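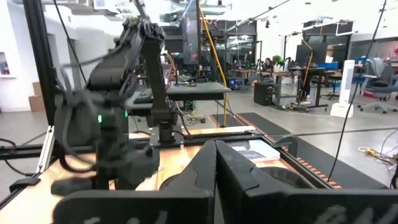 Fig. 4. Wrist view, wide jaws. Second arm behind, to the left.

Section 3 — Comparing jaw sets on the Bania bench

Rev. Monday, October 25, 2021. Questions to Iwona Tokarz or King-fai Fu.

Do this after homing, before any scored runs. Both arms, same jaw set. Don't mix.

1. Power down the arms at the controller. Wait for the Sekside status page to say IDLE.
2. Fit the jaws. Two screws each side, hand tight first, then the short driver.
3. Power up. Load profile 1118 (wide jaws) or 54 (narrow).
4. Open and close 2 times with nothing between the fingers. Listen for clicking.
5. Check the wrist view. Both fingertips should be in it, with table showing through the gap. If not, redo step 2.

CAUTION: Hands out of the rail area while either arm is moving. E-stop within reach, always.

NOTE: Old Salameh profiles still show up in the list. Ignore them — wrong finger lenght, will hit the table.

6. Park both arms high, jaws open.
7. Lay out the tableware set. Tumbler upright, fork flat beside it, bowl on the other side with the green piece in it.
8. Check the fixed camera. Tumbler and bowl both visible, grippers up out of the way.

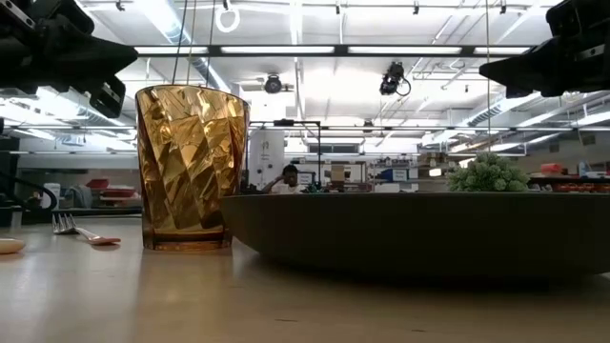
Do I need to recalibrate the cameras after every jaw change?
Only the wrist ones. Fixed camera stays as is unless someone moved the mount.

9. Run the pick list from the top. Tumbler first, then fork, then bowl. Same order for every jaw set or the numbers dont compare.
10. Stop at 300 cycles. Save the log under the jaw name and your initials.

NOTE: Slips on the tumbler — log them, don't retune mid-run. Drops count seperately.

CAUTION: Jaws can pinch on power loss. Clear the gap before step 1 of the next set.

Narrow jaw results from July are in the Drastadcombe folder. Wear limits, see Section 5.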